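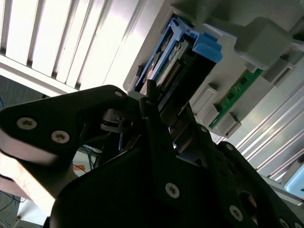 Wrist view, gripper at the blue drive carrier.

Tagged: Datasets / Manipulation / Disassembly

November - posted by Kwame Gyamfi

# Pavholm Drive Pull, v3

Teleoperated demonstrations of a gripper working inside desktop computers, collected at Ledness for the Grurnine policy. Read the limits below before you train on it.

## What you get

- 18 sessions, wrist camera plus joint states
- 6 operators, 3 of them new to the rig
- one text instruction per episode, typed afterward

## What I doubt

The project page calls this set "diverse." I don't buy it. The bench, the gripper and the lighting hardly change, and a model can learn the blue plastic instead of the task. Hold out whole sessions when you test. Splitting by episode gave us a lovely score that meant very little.

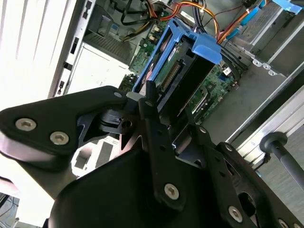

Cables are the other sore point. Our labels say "clear" or "blocked," and two people given the same clip often disagree. I left both votes in the `access` field - please don't average them.

Success flags came from the operator's own button press. Zakaria, our checking script, disputes over 21 of them, and I side with the script on most. Treat `success` as an opinion.

## Not included

No force readings. The wrist view also loses a lot behind the gripper's own plates, so contact has to be guessed. Anyone claiming otherwise from this data should show their work.

Contact: Kwame Gyamfi, Ledness | © Ledness | Back to top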